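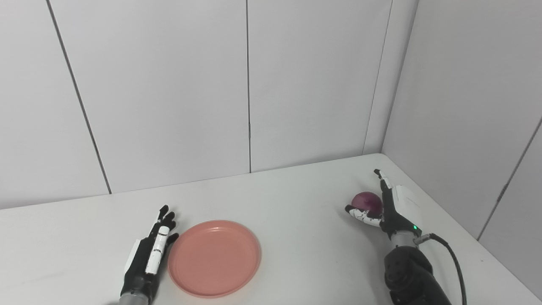 Unit 4: Reviewing the Filanik Hand Kit

29 shares | 2 comments

Read before lab on Sat 23 November.

Our product this week is the Filanik kit from Trokora - two jointed hands, wrist mounts and the control software. I have been looking forward to this unit since September! An onion is a wonderful test object. It's round and glossy, no two are the same size, and a hand that squeezes too hard will mark it.

Look first at the grip on the right. The thumb comes in from below while the fingers curl around the front, and one finger stays up and out of the grasp. Would you have picked that grip? Try it with your own hand and write down which fingers carry the load.

The left hand waits open beside the plate. Think about what a second hand could add - steadying the plate, taking a handoff, or just keeping clear.

For your review, cover:
- grip choice and where the contact points fall
- cable routing at the wrist
- how easy the status light is to see from your seat
- setup time, from opening the case to first grasp

Compare your notes with the Irkier gripper from Unit 2. I love how different the two are, and I expect some of you will still prefer the Irkier. Fine by me, as long as you argue it from your notes.

The review is worth 70 points. Hand it in at the Amundsen lab desk.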